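Live match writers wanted for the Stukombridge women's league

Hi! I run the minute-by-minute pages at Futetti, a small soccer site that covers the lower leagues, and I need 6 people to help me type very fast on Saturday afternoons.

Right now I cover the Stukombridge games by myself, with two browser tabs open and a cup of coffee going cold. It's fun, but when Aston and Lefèvre kick off at the same time I miss goals, and the readers (bless them) let me know. We have 63 matches left between now and the end of April, so I could really use the company.

What you'd do: watch one match on the club stream, post an update every few minutes, get the scorers and cards right, and write a short wrap-up when it's over. You don't need a journalism degree. You do need to know what offside is, spell players' names the way the team sheet does, and stay calm when the stream freezes in stoppage time -- it will.

Pay is 30 dollars a match, sent at the end of each month. You can work from home, and you pick your own games from a shared calendar. I'd love it if you could do two a month, but talk to me if that's too much.

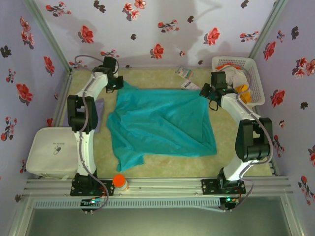

Teal cloth on a marbled mat, with red flowers on the walls.

To apply, send me 10 minutes of live commentary on any match you like, old or new, plus a line or two about the team you follow. Please paste it into the email, I don't open attachments. The address is on our contact page -- put "live writer" in the subject line so I can find you. I'm reading everything that comes in by the 29th and I'll write back to everyone, even if it's a no.

Posted November 2018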